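# Enberg's new show at Kotville: anyone seen it?

**marlo_rigging**

Saw the posters go up for the Broketti show, the one Enberg is producing with the two aerial straps acts and the teeterboard troupe. Posters say "a new language of circus." I have read that sentence on so many posters that I'd like to know what the old language was and who stopped speaking it. Has anyone been to a preview? Tickets are not cheap and it's a long drive for me.

**pennyloafer**

Went to the second preview. It's fine. The teeterboard people are very, very good and you get them for maybe one fifth of the evening. The rest is a man in a long coat walking slowly through fog while a cello plays. I think he's supposed to be Memory.

**marlo_rigging**

Of course he's Memory.

**hand2hand_hal**

I'm going to push back a little. I saw the same preview (or the one after, the one with the late start) and the coat guy is Verbruggen, who used to do a beautiful slack rope act. He does about a minute of it near the end and the whole tent went quiet. If you come in wanting tricks back to back you'll be annoyed. I wasn't.

**pennyloafer**

A minute! That's my complaint, Hal. You have a slack rope artist and you put him in a coat.

**hand2hand_hal**

He's had knee surgery. Let him wear the coat.

**tinyringmaster**

What about the juggling? The press blurb made a lot of noise about Sze-wing Yip doing the ball manipulation piece, and she's the reason I would go. I saw her in a school gym years back with a single ball and no music, and I still think about it.

**pennyloafer**

She's on right after intermission. One ball for most of it, then seven. The seven is short. I'd have preferred she skip it, because the crowd clearly thought the first part was a warmup and only woke up for the numbers. That's the crowd's fault and not hers.

**old_sawdust**

Been going to shows for a long time and I'll say what I always say. "New circus" means fewer acts at a higher price. The Broketti family tent used to give you 2 hours without an intermission, with a dog act, and nobody came out to be Memory. Now the tent name is on the poster and I doubt there is one Broketti within 100 miles of it.

**tinyringmaster**

Is that so? I thought a granddaughter was still involved.

**old_sawdust**

Involved how? Her name is in the program under "with thanks to." So is the parking lot.

**hand2hand_hal**

She's listed as an artistic adviser, I have the program next to me. I don't know how much advising gets done, but it isn't just thanks.

**old_sawdust**

Fine, adviser. I'll believe it when she's in the ring. 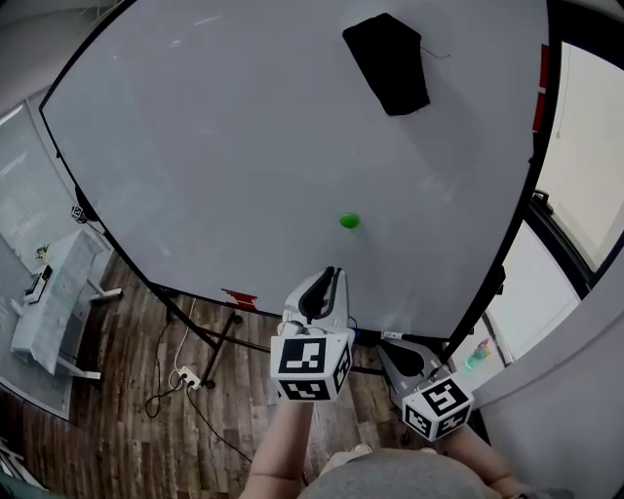

*Last changed: 2020-08-04*

**marlo_rigging**

OK, can somebody speak to the rigging? I do this for a living and the poster shows a straps artist over the front rows with nothing under him. I assume that's a poster thing.

**pennyloafer**

Poster thing. In the show the straps stay over the ring and there's a thick mat that gets dragged in by the clowns, who make a bit out of it. The bit is longer than it needs to be.

**marlo_rigging**

Good. I've seen producers get ideas from their own posters.

**tentpole_dee**

New here, hi all! I usually just read but I took my sister and her kids and we had a completely different night from the one described above. The kids LOVED the coat man, they did the walk all the way back to the car. The teeterboard had them screaming. My sister cried at the cello and she doesn't cry at anything (she's a dentist). Not everything has to be for people who have seen everything, is all I'm saying.

**old_sawdust**

Glad they enjoyed it. What did you pay for popcorn?

**tentpole_dee**

I'm not telling you that.

**pennyloafer**

Fair point, Dee, and welcome. I'd still want to see what the show looks like once it has been running a while. The press release claims over 2 years of development. I can't see where that went unless it went on fog. The links between acts are loose and the second half has no shape after Yip leaves.

**hand2hand_hal**

Agree on the second half. The order is wrong. Put the teeterboard last and let Verbruggen open the half, and you'd lose most of the grumbling on this page.

**pennyloafer**

You'd lose some of mine. Can't speak for Sawdust.

**tinyringmaster**

Does anyone know if Yip stays for the whole Kotville run? The website has her name in the cast list but the small print says the cast may change, and I've been burned by that before. I drove out for a hand balancer once and got a magician.

**hand2hand_hal**

I asked at the box office and the answer was "as far as we know." Make of that what you like.

**marlo_rigging**

"As far as we know" from a box office means they haven't been told. I'd call again the morning you plan to go.

**tinyringmaster**

Will do. If it's a magician again I'm coming back here to complain.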